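Open day at the Fonville textile reuse center

The center on the east side of Fonville opened its doors on 2025-05-29, and I went along for the afternoon session. I have been dropping off clothes there for years without seeing past the front counter. Entry was free. You sign in, get a paper badge, and wait for the group before yours to clear the hallway.

The first stop was intake. Bags come in through a side door, get a number, and go onto a scale. Our guide was Gilles Hervieu, who was quick and clear and kept us moving. A bag is opened the same day if the shelves allow it, and most are. Coats and shoes go to another building, run by Golline, so we only saw light clothing.

Next came fabric checking. Knits get more attention than anything else here. Gilles talked about edges, where fuzz and fraying tend to show first, and about bright dyes. Red is a problem color in the wash and is kept apart from pale items until it has gone through twice.

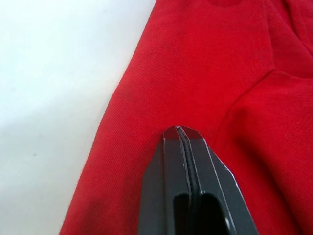 Berhe asked why a fuzzy edge should matter at all when the rest of a shirt is sound, and said half the shirts at home would fail. The answer was that it doesn't fail a piece. It moves it down one grade, and the lower grade sells fine in summer.

There are 7 grades on the wall chart, though Gilles said the staff mostly work with the middle ones. The bottom grade goes for wiping cloths. I would have liked more time with the chart, but the next group was already at the door.

The folding room was the part I came for. It has pale tables and gray walls, and it was quieter than the rest of the building. Shirts are folded lengthwise first, then brought up from the hem. Shorts are opened out with the waistband to one side before anything else is done with them.

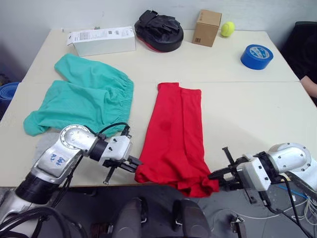 Reading time: 2 minutes

I asked about the small items along the back of the table, the tennis ball and the roll of blue tape and so on. Odds and ends get their own bin at the end of a shift and go out front to the shop, where the Kisine shelf takes toys and sports things.

We were each handed a T-shirt to try. Mine came out crooked - the sleeves have to be laid flat before the first fold, and I had left one bunched underneath. A seam that curves when it should run straight is the usual sign of that, and the fix is to shake it out and start over. Knits slide around more than woven shirts do.

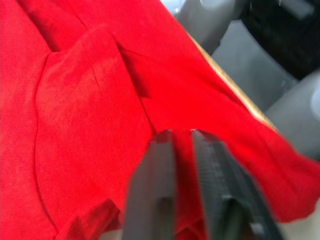 Words: Gilles Hervieu, with notes from the afternoon group

The tour ended in the shop. T-shirts are stacked by size and not by color, which makes browsing slow. I bought a gray sweater and left by the side door. Parking is on the street and fills up early. The next open day is planned for October.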